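1/ I have now read three "complete" guides to Warkley and I'm fairly sure two of the people who wrote them never got off the bus. So, a thread. I spent most of February there and paid for all of it myself.

2/ Every guide opens with the 272 steps up to the old signal tower. "Unmissable." You can miss them. The view from the top is the same view you get from the parking lot behind the bus station, with more wind.

3/ The tower museum is one room and a gift shop. The gift shop is bigger. There's a panel on the harbor fire that stops halfway through the story and tells you to buy the booklet.

4/ I did buy the booklet. It doesn't finish the story either.

5/ "Walkable old town." Parts of it, sure. The lanes between the market and the river are lovely before 9 a.m., and then the delivery vans show up and you spend the morning pressed into doorways.

6/ About that "secret" beach at Pringate. It has a bus stop, a snack bar and a sign in four languages. Nice beach! Go! But whoever is calling it secret should have to explain to me what the sign is for.

7/ The Pringate bus is the 576. The tourist office map says every 20 minutes. I waited close to an hour, twice, and the driver laughed when I showed him the map. Check the paper timetable taped inside the shelter, which seems to be the one the drivers use.

8/ Where to sleep. I tried two places, the Hotel Trirnico and a rental apartment up the hill. Notes on both:

- **The Trirnico.** "Steps from the waterfront" means you cross a four-lane road and go through an underpass. Staff were kind. Breakfast was bread, and then on the last morning, different bread. The sea view rooms cost a lot more and I'd want to see one before believing in it.

- **The apartment.** Cheaper, quieter, and the listing promised a "fully equipped kitchen." I've learned to read that phrase as a cup and a bowl. Ask the owner for a list of what's in the cupboards before you pay, and ask about the cleaning fee too, as mine only turned up on the last screen.

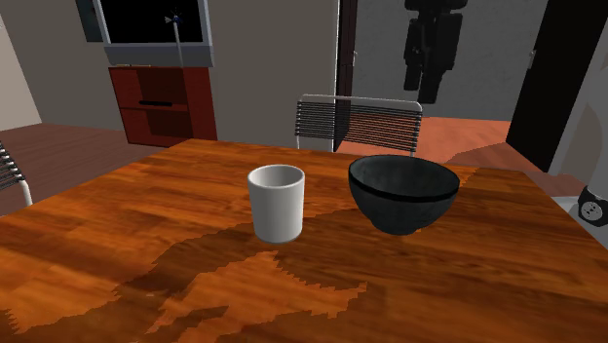
- **The hostel by the station.** Didn't stay, so I won't pretend to review it. I'll just say the guides that love it all link to the same booking page.

9/ Food. Hakim, on the market square, is the one recommendation that held up. Lentil soup, grilled fish, no music. I went in wanting to be annoyed and came back four times.

10/ The places along the harbor wall with photo menus are what you'd expect. One of them charged me for the bread and then for the plate the bread came on -- listed as "service item." I asked. It was the plate.

11/ Boat trips. Everyone sells "dolphin cruises" and I couldn't get a single seller to tell me when they last saw a dolphin. Take the ordinary ferry across the bay instead. It costs 2 with exact change, goes past the same rocks, and there's a bench on the back deck out of the wind.

12/ Samran Luangrath wrote to me after my last thread to say I'm too hard on small towns and that Warkley is magical at sunset. Fine. The sunset was good. I've seen it be good in a lot of places that don't charge for the viewing platform.

13/ Would I go back? Probably, in the off-season, for Hakim and the ferry. I'd skip the tower and the city pass -- I added up what it covers and you'd have to visit the tower museum several times to come out ahead.

14/ If you've been on the 576 lately and it came on time, tell me what hour that was. I'd like to see proof.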